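Home Goods, Tested by Readers
The thin cotton tote from Plima, after one winter of shopping

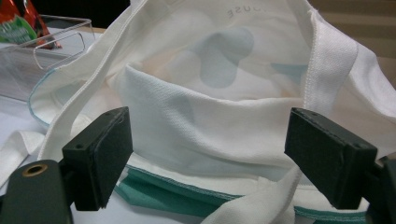
Issue 35, page 40

I bought this bag in January, when my old one lost a handle on the tram stairs with four tins of chickpeas in it. The new one is white cotton with two flat handles, and I have used it for groceries, library books and the wet towels from swimming. The editor, Morenike Uzor, asked me to write how it went, and I tried to be fair.

First, the cloth. It is thin. You can see the weave very well, and the light comes through it, so the printed shapes show also on the inside, in pale blue and grey. The letters show through too, and when I look for my keys I read a piece of a word, USE, standing on its head. I like this, but my sister-in-law Tiruwork says it looks unfinished. If you want a bag that hides what you bought, you should look for a heavier cloth.

The thin cloth has one good side. The bag folds to the size of a sandwich and goes in my coat pocket, and I forget that it is there. My older canvas bag from Bristis never fitted in any pocket, so it stayed at home and I paid for paper bags at the till.

The sewing is better than I expected for the price. The handle has two rows of stitching along its edge, and I have not found a loose thread there. The green band is finished with white overlock, neat and close. I checked it after every wash because on cheap bags this is where the trouble begins for me. So far it holds. The light blue trim has stayed flat as well.

Now what I do not like. The bag does not stand by itself. When you put it on the table the front falls forward, and you need one hand to keep it open and the other for packing. With a box of cereal inside it behaves, but with soft things like bread or lettuce it goes down every time. The handles are also a bit too long for me. I am short, and if I carry the bag in my hand the bottom almost touches the ground. On the shoulder it is fine, even over a winter jacket.

About washing: I did it at 40 degrees with the kitchen towels. It came out with many creases and the colour of the band did not run. I iron it only when guests come. My neighbour Wilma Aerts dried hers in the machine and it became some 2 centimetres shorter, so I hang mine on the line.

I carried potatoes in it many times and the handles did not complain, but for glass bottles I still take the Bristis.

Would I buy it again? Yes, as a second bag. For the big weekly shopping, no.

Liya Beyene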